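Turnside 2.1 goes out to the lab benches

The new release of Turnside, our motion planner for two-armed cells, is now on every bench at Hellard. The main change is in how it handles held objects that have an open end. Until now the planner treated a bottle as a plain cylinder and was free to roll it any way up on its path. It now keeps a tilt limit for each object, and the limit is only lifted inside a zone set by the task file.

Inês Peixoto wrote the new constraint and Roy Staniforth moved the old task files over. There were 21 of them, and two still need their zones drawn by hand - please ask Roy before running either.

Replanning is also quicker. If the perception node shifts its estimate of the cup, the arm keeps its current wrist angle and only the last part of the path is worked out again. Duarte Bettencourt has added a log viewer that plots tilt against time, with the limit drawn as a line.

Known problem: the planner can still pick a grasp too low on tall objects. A fix is planned for July. Bug reports go to Inês, with the log attached.
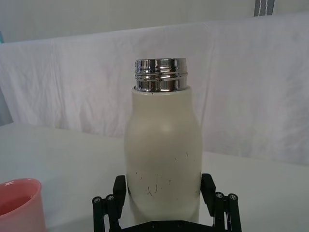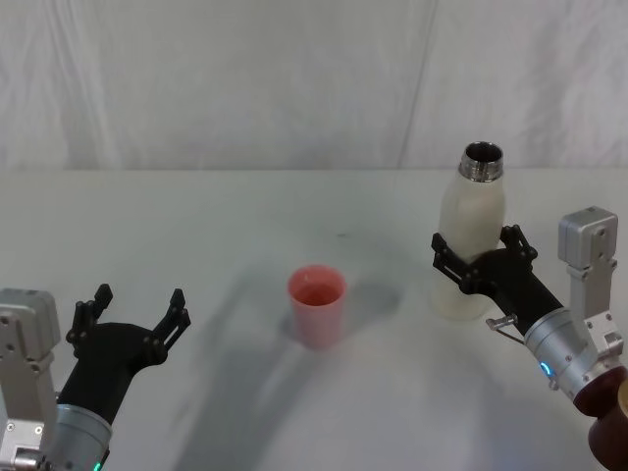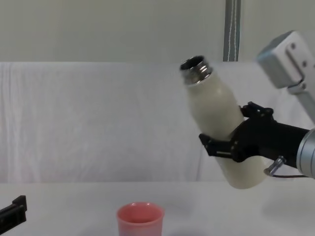
The bottle and cup task, seen from the wrist, head and chest cameras.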